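Apple notebook, August, started a little after 7 in the morning

Back on the storage apples today after nearly two weeks of doing other people's paperwork, and I am happy to be back at the bench, even if the coffee machine upstairs has given up again and I had to walk over to the Mason building for a cup. Writing this in bits between crates, so forgive the jumps. Horacio, if you are reading this to find out where the cold room key is, it's on the hook behind the scale.

The plan for this batch is the same one Zulema Farías wrote on the whiteboard in the spring: every apple from the Navarrete block gets looked at, scored for skin finish, and put back in its own spot in the tray, so that when we pull them again we can compare the same fruit with itself. The score sheet goes from 0 (clean skin) to 5 (I wouldn't give it to a horse, although a horse would be delighted). The block came in at 2,558 apples over the whole harvest, which sounded like a lovely big number when we were asking for it and sounds rather different now that they have to be picked up and turned over. I am doing tray 35 today and, if my neck holds, the one after it.

First thing I noticed on opening the room was the smell, that sweet, slightly winey smell you get when a few of them are further along than their neighbors. I went looking for the culprit and found two soft ones in the back corner of the bottom crate, both bruised near the stem. They are bagged and written up on the loss sheet. I wiped down that corner and put a fresh liner in. The relative humidity in there was reading 94 when I went in, so no complaints about the room itself, and the little fan has stopped rattling now that Horacio has tightened whatever he tightened.

Now, the thing I wanted to get down properly is the russet question, because we have gone around and around on it. Horacio Cisternas scores any rough patch as a defect, full stop, and takes off points by size. I have been scoring by size and by where it sits, so that a bit of corkiness tucked down in the hollow at either end of the fruit hardly counts with me, and the same patch out on the cheek counts a lot. We compared sheets before the break and disagreed on far more fruit than either of us expected. Neither of us is wrong exactly, but the grower at Cekcombe is going to read one column of numbers and wants it to mean one thing.

The trouble is with fruit where you have to stop and ask yourself what you're looking at. I had one of those this morning and put it aside for the two of them to see. Lovely color all over, good even speckling, smooth to look at, and then one tan scabby spot that could be a scar, or could be what is left of the blossom end, and I would not like to swear to either from one view.
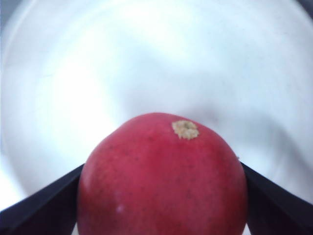
Red apple with the rough tan patch near the top. Paler in the middle, browner flecks along the edge. Provisional 3, to be argued over.

I gave it a 3 and a question mark. By Horacio's rule it would probably go a point worse. By mine it depends entirely on whether that is the blossom end, and so the sheet needs a line for which way up the fruit was when it was scored, and we don't have one. I have penciled an extra column in on the right margin of the tray 35 sheet, headed "end or cheek?", and if you both like it I'll ask Zulema to add it to the printed version. Please don't put anything in that column that isn't "end," "cheek" or a question mark. I remember what happened to the column marked "remarks."

A smaller thing, on the dots. There was a student note in last year's book that treated the dark speckles on the skin as a kind of spotting and marked whole trays down for it. They're lenticels, the fruit's own breathing pores, and they should not be scored at all unless there is a sunken brown ring around them. I've gone back and put a slip of paper in the old book at that page. I don't want to cross anything out in someone else's handwriting, but whoever types those sheets up should read the slip first.

Later, a bit past 2. Tray finished. Most of them were a 0 or a 1, very pretty fruit, and I'll confess I slowed down over the good ones just for the pleasure of it. The scored fruit is back in the cold room, second shelf on the left, with the sheet clipped to the front. The question mark apple is in the Nender tub on the door shelf with a paper towel under it and a tag that says DO NOT EAT, written large, for reasons the afternoon crew will remember.

To do:
Turn that one over with Horacio and Zulema both in the room, and settle end or cheek.
Sharpen the pencils, or buy some.
Ask Cekcombe whether they want the russet counted separately from the scars. I suspect they do.
Rescore a handful from tray 34 without looking at the first scores, to see how well I agree with myself.
More liners, the narrow size. We're down to the last pack.

Left the next tray alone in the end. My neck had opinions, and I'd rather start it fresh in the morning with the blinds up.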